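Section 4 assumes you have read the storage chart in Section 3, or at least know which page it's on. If you skipped straight to the part about boxes, most people do, and you will probably manage.

## 4. Setting Up a Table Box for Loose Produce

The Riveo booklet wants you to buy a ventilated two-level produce stand. We tried one. It took up more of the table than the produce did, and the onions rolled off the top level. A shallow gift box or the lid of a bigger one does the same job and costs nothing, so this section is written for that.

### 4.1 Choosing the box

1. Pick a box with low walls. You should be able to see everything in it from a chair.
2. Look for a plain, light floor. White shows every smudge, and you want to see the smudges.
3. Check the corners. Torn covering is ugly and harmless. A corner that has split all the way down to the floor will open up the first time you lift the box by that side.
4. Set the box where it will stay. A cloth under it is fine. Elspeth Crichton, who edited the first version of this guide, wanted a rubber mat as well. We have never seen what the mat adds.

> **Note:** Do not tape a frayed corner on the inside. Tape holds crumbs and juice, and it peels. If you must tape, do it on the outside wall.

### 4.2 Sorting what goes in

5. Put whole citrus in first, at one end. Oranges and mandarins can take a few days on a table in a cool room. Claims of three weeks, which you will find printed on all sorts of packaging, should be treated as advertising.
6. Put cut pieces at the other end, and only for as long as you are cooking. Cut eggplant browns, cut cucumber dries at the face, and neither one gets better by being looked at.
7. Stand short, thick pieces on end if they will balance. Lay the rest on their sides with the skin down where you can.
8. Leave whatever doesn't fit on the cloth in front. Do not stack. 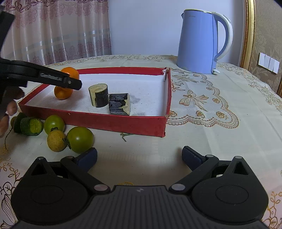 *Riveo Kitchen Table Guide – Issue 221 – p. 187*

The red box used for this section has a frayed corner and a couple of gray smudges on its white floor, and it still holds two oranges and two pieces of eggplant without trouble. The cut cucumber is out on the cloth. That is step 8, and it is also where a cucumber is easiest to grab when you are making a salad.

> **Caution:** A cardboard box is not a food container. Line it with clean paper before you set anything in it with the cut side down. Rinse and trim cut faces before cooking if they have touched bare card.

Annag Aitken wrote in to say that eggplant and citrus should never share a box, on the grounds that one "draws the bitterness" out of the other. We have kept them together many times and tasted no difference. If you have, send us both eggplants.

### 4.3 Placing the box on the table

9. Keep the box clear of anything that gives off steam. Damp card goes soft at the folds first, and the walls start to lean.
10. If a kettle shares the table, turn the spout so it doesn't point at the box. Behind the box with the spout off to one side works well enough.
11. Keep the cord, if there is one, out from under the box. Lifting the box with a cord caught beneath it is how you end up mopping.
12. Look down into the box once a day and take out anything soft. A mandarin can look perfect on top and be going underneath, so turn each one over.

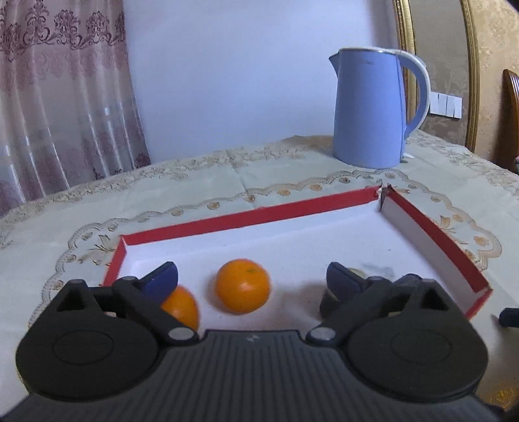
### 4.4 Cleaning and replacing

13. Empty the box and shake it out over the sink.
14. Wipe the floor of the box with a barely damp cloth. A wet one lifts the paper surface. Sabine Kleinschmidt recommends a white eraser for gray marks, and on one box out of three it worked. On the other two it made the gray mark larger.
15. Let it dry flat, open side up, before you refill it.
16. Replace the box when the floor sags or smells. Faded edges are not a reason.

> **Note:** The Estent liner sheets, sold in packs of 200, are cut for a larger box than most people own and have to be trimmed on two sides. Ordinary baking paper does the same thing.

For potatoes and onions, which should not be kept in this box at all, go to Section 5.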